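スタンプ・カード工房オテヴォフ(Otevov) 作業室点検表 コメント付き
点検月:3月
点検者:エルリンダ・カリムリム
立ち会い:カギソ・ヘンドリックス
前回の点検者:ベルーズ・ランジバル

記号:○ 問題なし △ 使えるが手当てが必要 × 使用停止 − 今回は見ていない

前回△だったものは、コメントの頭に「前回△」と書いた。点検は午前の講座が始まる前に行い、ヒートツールだけ昼休みに回した。

1 ダイカットマシン

1-1 本体の固定 ○
吸盤は四隅とも効いている。ハンドルを回しても本体は動かない。

1-2 ハンドルの緩み △
前回△。前回締め直したネジがまた緩んでいた。締めたが、山がつぶれかけているのでネジごと交換したい。ハネレント(Hanelent)に部品を問い合わせる。本体番号は2538。

1-3 カッティングプレートの反り △
下側のプレートが反っている。裏返して使えばしばらくはもつ。上側は傷が多いものの割れはない。割れたプレートは破片が飛ぶので、白い筋が端まで届いたものを見つけたら使わずに棚の上段へ戻してください。

1-4 ローラーまわりの紙くず ○
清掃済み。キラキラ紙を抜いた後は粉が残りやすい。

1-5 手を入れないための注意書き ×
はがれてなくなっていた。ヘンドリックスが新しいものを印刷して貼る。それまでは講師が口頭で伝えること。貼り終わったらこの欄を○に直す。

1-6 ダイ(抜き型)の保管 ○
マグネットシートに戻っている。花びらの細い型が曲がっていたので、型だけ別の袋に分けた。無理に伸ばさない。

2 ヒートツール(エンボスヒーター)

2-1 コードの被覆 △
持ち手の付け根に折れぐせがある。中の線は見えていない。本体に巻きつけてしまう人がいるので、ゆるく輪にしてフックに掛ける方法に統一する。

2-2 スイッチ ○
入、切とも固くない。

2-3 置き台 ○
金属の台に倒れずに立つ。使った直後にノズルを下に向けて机に置いた跡が、耐熱マットの端に残っている。マットは交換しなくてよい。

2-4 コンセントの使い方 ×
延長コードにヒートツールをまとめてつないでいた。外して壁のコンセントに分けた。延長コードは照明専用にする旨をテープに書いて、差し込み口の横に貼ってある。前回の点検ではこの使い方はなかったとランジバルから聞いている。講座の途中でつなぎ直したのだと思う。

2-5 耐熱マットの下 ○
焦げなし。

2-6 燃えやすいもの △
アルコールインクの希釈液がヒートツールと同じ机に出ていた。濃度70%の消毒用スプレーも隣にあった。どちらも流し横の棚へ移した。エンボスとアルコールインクを同じ日に教える場合は机を分けること。
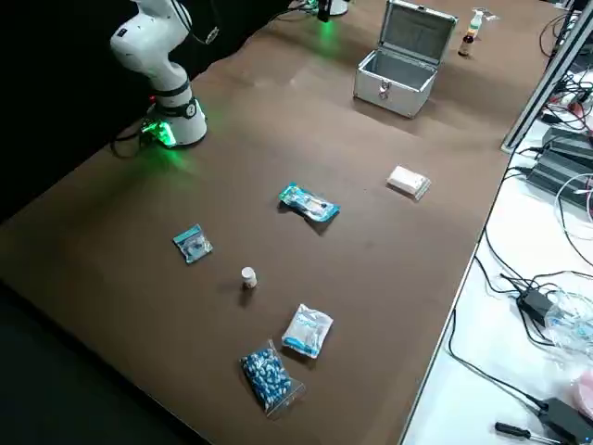 3 刃物

3-1 デザインナイフ △
キャップの足りないものがある。コルク栓で代用していた。代用でも刺さらなければよいことにするが、栓が割れたものは捨てた。

3-2 替え刃の処分容器 ○
ふたが閉まり、まだ入る。折った刃を普通のごみ箱に入れないよう、ショクリの講座で毎回言ってもらっている。続けてほしい。

3-3 ペーパートリマー △
刃の当たるみぞが広がり、厚紙の切り口が毛羽立つ。安全面では問題なし。ガードは下りる。ラヒミ(Rahimi)のトリマーは替えのみぞ板が別売りなので、刃と一緒に注文する。289 g/m2のカード用紙を重ねて切らないこと。一枚ずつなら軽い力で切れる。

3-4 はさみ ○
先の細いものは講師机の引き出しへ。子ども向けの回では出さない。

3-5 金属定規 ○
裏の滑り止めがはがれかけているものは、貼り直して乾かしている。

3-6 カッターマット ○
段差になるほど深い溝はない。方眼の線が消えてきたという声があるが、点検の対象ではないので、買い替えの希望として備考に書いた。

4 インク、絵の具、のり

4-1 インクパッドのふた ○
青緑の顔料インクだけ、ふたが別の色と入れ替わっていた。直した。安全とは関係ないけれど、ステンシルに使って全部やり直した人がいる。

4-2 スプレーのり ×
換気扇を回さずに使った形跡がある。床がべたつく。床は拭いた。今後は窓際の吹きつけ箱の中だけで使い、終わったら缶を逆さにしてノズルを空吹きする。守れないようなら置くのをやめて、両面テープとスティックのりだけにする。

4-3 アルコールインク △
期限の表示が読めない瓶がある。においを嗅いで確かめるのはやめてください。読めないものは廃棄の箱へ。

4-4 エンボスパウダー ○
ふたの締まりは良い。こぼれた粉を戻すときは紙を折って流し、息で吹かない。マスクは入口の引き出しにある。

4-5 スタンプクリーナー ○
容器に中身の名前が書いてある。詰め替えたときに名前を書き忘れるのがいちばん危ないので、空容器のほうに先にラベルを貼る順番にした。

4-6 手洗い場 ○
石けんあり。ペーパータオルは補充した。

5 通路、照明、室温

5-1 出入口まわり ○
荷物なし。台車は廊下側に出す。

5-2 机と机の間 △
奥の列が狭い。椅子を引くと後ろの人に当たる。机を壁側へ寄せた。ヒートツールを持ったまま立って移動する人がいるので、ここは次回も見る。
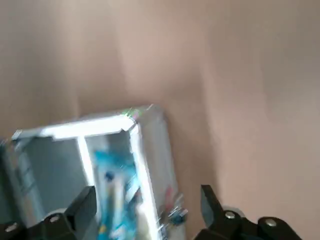 5-3 床のコード △
ライトボックスのコードが通路を横切っていた。モールを通すまでは養生テープで留める。テープの端がめくれたら貼り直す。

5-4 手元の照明 ○
アーム式のライトは根元のネジを締めた。電球の熱でクリアスタンプが柔らかくなるという指摘があり、触ってみたがそれほど熱くない。念のため、スタンプをアクリルブロックに付けたままライトの下に置かない。

5-5 換気扇 ○
回る。フィルターにほこりがあるので来月外して洗う。

5-6 消火器 ○
圧力の針は緑の範囲。前に紙の見本箱が置かれていたのでどけた。

5-7 救急箱 △
ばんそうこうの小さいサイズがない。やけど用の冷却ジェルは未開封。切り傷よりやけどのほうが多いのに、ジェルが減っていないのは、みんな水で冷やして済ませているからだと思う。それで構わないが、記録帳には書いてください。

6 貸し出し道具(キャロル・ゴスリングの担当分)

6-1 ステンシルとスタンプの戻り ○
ゴスリングの台帳と合っている。重ね押し用の鳥のセットは貸し出し中。

6-2 位置合わせ用の台 △
磁石がむき出しになっているものがある。小さい磁石なので、子ども向けの回に出さない。接着し直すまで「大人のみ」の札を付けた。

6-3 エンボス用の針ペン ○
先端にカバーあり。

6-4 スカストネス(Skastness)の小型プレス −
修理に出ていて今回は見ていない。戻ったら使う前に1章の項目で点検する。

使用停止と手当ての一覧

× 1-5 注意書き:ヘンドリックス。次の講座まで。
× 2-4 コンセント:分けて接続済み。次回の点検で○に戻すか決める。
× 4-2 スプレーのり:使う場所を守れるか、今月いっぱい様子を見る。
△ 1-2 ハンドルのネジ:カリムリムが問い合わせ。返事待ちの間は使う前に手で締まりを確かめる。
△ 1-3 プレート:予算が出たら購入。
△ 2-1 コード:フック掛けに統一。
△ 3-3 みぞ板:替え刃と同時に注文。
△ 5-2 机の間:次回も確認。
△ 5-3 床のコード:モールの長さを測ってから買う。
△ 5-7 ばんそうこう:カリムリムが買う。
そのほかの△は各項目のコメントのとおり。

講師からのコメント

ゴラムレザ・ショクリ
2-6について。机を分けるのは賛成です。ただ、午後の回は人が多く、机が足りないことがあります。そのときはアルコールインクを前半、エンボスを後半にして、間に片づけの時間を取ります。希釈液を棚に戻してからヒートツールを出す順にします。

キャロル・ゴスリング
6-2の台は家に持ち帰って接着します。乾くまで一晩置きたいので、貸し出しの予約は入れないでください。3-4のはさみですが、細かい羽根の切り抜きは先の丸いはさみではきれいに切れません。大人の回では出してもらえると助かります。

カリムリムから返答
はさみは大人の回なら出して構いません。終わりに講師が引き出しへ戻してください。

ベルーズ・ランジバル
前回の点検表では2章に「冷却中の札」という項目がありました。今回の表から抜けています。札は使われていましたか。

カリムリムから返答
見出しを作り直したときに落としました。札はフックに掛かったままで、使っている人は見ませんでした。次回から2-7として戻します。

備考
カッターマットの買い替え希望あり(方眼が読めない)。希望は大きいほうのサイズ。
吹きつけ箱の内側の紙は4回使ったら取り替える。箱の横に印を付ける欄を作った。
点検表の控えは講師机の青いファイルに入れておく。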